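Notes for Session 11: The Visit to Dostley

These notes go with the visit and are meant to be read before the written assignment. If you missed the trip, they cover the main points but you should also borrow someone's worksheet. The visit report is due one week after the follow-up class. Late reports follow the usual rule in the syllabus.

1. Where we went and why

Dostley runs a small robotics lab that works on manipulation, meaning robots that pick things up and put them somewhere else. The lab opens to classes twice a year, in summer and in December. Our group went on Jul 26, 2018. The visit had two parts: a demonstration in simulation on the large screen in the seminar room, and a shorter one with the physical arm in the workshop next door. Most of our time went to the first part, and most of these notes do too.

The course has so far treated motion planning and grasping as separate topics. Weeks 3 to 5 were about getting an arm from one pose to another without hitting anything. Weeks 7 to 9 were about where to place the fingers. In the lab you saw the two run together, along with the part we have mostly skipped, which is deciding what to do next.

2. The setup

The simulator used at the lab is called Mrema. It computes contact between rigid bodies and renders images from a virtual camera. The policy, meaning the program that picks the next motion, gets those images and the positions of the arm's own joints. It does not get the true positions of the objects. Several people wrote on their worksheets that the robot "knows where everything is" in simulation. The simulator knows. The policy has to work from pixels, the same as it would in a real kitchen.

The set of tasks we watched is called Jistden. It has 122 kitchen tasks, each one stated as a short instruction together with a check that the simulator can run at the end. For example, an instruction might ask for an object to be moved from the counter to the sink. The check would then be whether the object's center is inside the basin volume and the gripper is open. Pay attention to the second condition. Without it, a robot holding an object over a sink at the right height could pass.

Each task can be started from many layouts. A layout fixes the furniture, the objects, their positions and their surface textures. Changing the layout while keeping the instruction is how the lab tests whether a policy has learned the task or only one arrangement of it.

3. The sink tasks

We spent the longest time on the sink group. Sinks are useful for teaching because they bring together several difficulties that a flat table does not have.

First, there is a drop in height. On a table, the arm can travel at one safe height and come down at the end. At a sink, the safe height depends on where you are. Over the basin the fingers can go lower than the counter, but the wrist and the body of the gripper may still hit the rim on the way. Students often check the fingertips for collision and forget the rest of the hand. The hand is much wider than the fingers.

Second, there is the faucet. It is tall and thin and it stands close to where the arm wants to be. A planner that uses a coarse grid can miss a thin pipe between two grid points. We covered this in week 4 with the example of the pole.

Third, the basin may already have something in it.
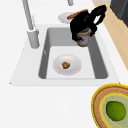

The can-like container is the object to watch. The gripper has it by the sides and it is tilted slightly, over the far right corner of the basin. A tilt matters for two reasons. If the can is released tilted, the lower edge touches first and the can may tip over and roll. And if the policy assumes the can is upright, its estimate of where the bottom is will be off. Neither one is a failure in itself. It depends on what the task's check asks for.

Next, look at the dish in the basin with the food item in it. It takes up floor area, so a policy told to put something in the sink has less room than the walls suggest. There is free floor to the right of the dish, but to use it the hand has to stay clear of the right wall. Measure this for yourself in the exercise in section 6.

Then there are the objects on the counter. The long orange-brown item on the far plate is partly covered by the gripper from this view. This is occlusion, and you met it in week 6. The policy sees a part of the object and has to act sensibly about the rest. A person would lean to one side to look. A fixed camera can't, so the policy either remembers what it saw earlier or waits until the arm has moved.

The green fruit on the patterned plate is a different kind of problem. Its outline is clear, but the plate under it is busy with speckles and rings. A vision model trained on plain plates may do badly here, and the only thing that has changed is a texture. The lab changes textures on purpose for this reason. Compare it with the off-white dish in the basin, which is close in color to the floor it rests on. One is a problem of too much pattern and the other is a problem of too little contrast.

4. Grasping a can

You should be able to explain the following without notes.

A parallel or two-sided grasp on a cylinder works when the contact points are close to opposite each other. The line between them should pass near the axis of the cylinder. If it passes too far to one side, the can rotates about the fingers or squeezes out. Grip force does not fix a bad line. It usually makes things worse.

Where to hold the can along its height is a separate choice. Gripping near the top gives clearance at the bottom for placing, but the can can swing. Gripping near the middle is steadier, but the fingers come down beside the object at the placement and need space on both sides. In a sink with a dish already in it, that space might not be there.

Approach direction is the third choice. From above, the hand needs little room around the object. From the side, it needs a clear path at counter level. At a sink the side approach is mostly ruled out by the walls.

In the simulator, contact friction is a number in a file. The lab varies it between runs. In the real workshop it is whatever the surfaces give you, and it changes with dust and moisture.

5. The physical arm

The second demonstration used a Fullska arm, bolted to a bench. It ran one pick-and-place task with a foam block. The staff kept us behind the yellow line and the speed was limited, so it looked slow next to the simulation. Please don't write in your report that the real robot was "worse" because it was slow. The speed limit was a safety setting.

What you can compare is the error. The simulated arm goes where it is told, unless noise is added. The real one has backlash in the joints and the camera mount shifts a little over time, so it is calibrated again each morning. The staff showed us the calibration board and the routine, which takes 11 minutes.

In the talk we were given one set of results to discuss. On a sink task from Jistden, a policy was tested on layouts it had trained on and then on new ones. It passed 77 percent of the time on the familiar layouts. The figure for new layouts was not given, and several of you asked for it. The answer was that the tests were still running. For your report, you may say what you would expect and why, but don't make up a number.

Also note what a single percentage leaves out. It does not separate a dropped can from one placed correctly a second too late. It does not say if the arm bumped the faucet on the way. A check that looks only at the final state would count a bumped faucet as a pass. If you were responsible for a real kitchen you would want to know.

6. Exercise (to be done in pairs)

Sketch the sink from above on graph paper. Use a basin of any reasonable size and write your dimensions on the sketch. Draw one round dish on the floor of the basin, a little left of center, and a faucet on the left side.

a. Draw the hand as a circle 12 cm across and shade the area where its center can go without the hand touching a basin wall.

b. Shade, in a second color, the part of that area where the hand also stays clear of the dish.

c. Mark a placement point for a can and draw the path the hand takes from a start point on the right-hand counter. Give the height of the hand at the start, at the rim and at the placement.

d. Repeat part c with the can tilted 15 degrees. State which height changes and by how much.

e. Write a success check for your task in plain words. Then swap with another pair and try to find a final state that passes their check but that a person would call a failure.

Part e is worth the most marks. Last year nearly every check had a hole in it on the first try, and most of them had to do with the gripper never letting go.

7. The visit report

Length: 2 pages, single spaced, sketches not counted. Use the headings Setup, Task, Observations and Questions. Under Observations, keep what you saw apart from what you were told. Use "I saw" and "the staff said" if that helps. Under Questions, write at least one thing you would ask the lab if we went back. Good ones will be sent on to Dostley, and we will go over any replies in class.

Things that lost marks in earlier reports:

Calling the simulator a video. It is computed as it runs, and a different action gives a different result.

Using "the robot" for the arm, the policy and the simulator all at once. Pick the right word.

Copying the lab's handout. Your reader has it already.

8. Reading before next class

Chapter 8 of the course text, the sections on contact and friction cones. Skip the derivation at the end of the chapter for now. Bring your exercise sketches - we will put a few under the document camera and work through the placement heights together. The worksheet from the visit should be handed in at the door.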